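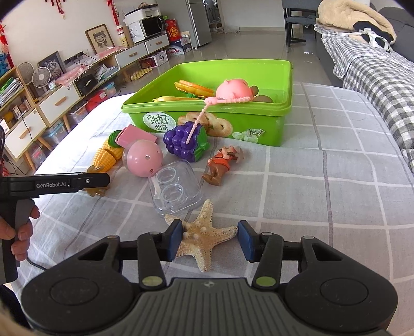

Figure 2. Dried starfish and small toys on a checked bedsheet.

3.2 Natural objects in the home play collection

When we asked families to tell us what their children play with, we first expected a list of bought toys. The lists we received were more mixed. Shells, stones, pine cones and dried sea animals were kept in the same boxes as plastic food and balls, and the children did not seem to separate them (Figure 2 gives an impression of such a mixture). For this reason we did not use the usual division into "toys" and "non-toys" when we coded the interviews.

The interviews were held in Toledo in March, in the homes of the families. Each visit had two parts. In the first part, the parent answered questions about where the objects came from. In the second part, the child chose five objects and told us a story with them. We noted the order of choice, the name given to each object and the role it had in the story.

Natural objects were often chosen early, but they rarely kept their own identity. A shell became a plate or a bed - in one story it was also a telephone. Plastic food, on the other hand, mostly stayed food. This agrees with the idea that a toy with a clear meaning leaves less space for pretending, although our material is too small to prove it.

Parents had a different view of the same objects. Seven of them described the natural things as souvenirs and could name the beach or the holiday. Their children could seldom do this. We return to this difference in Section 4, where we discuss who decides when an object may be thrown away.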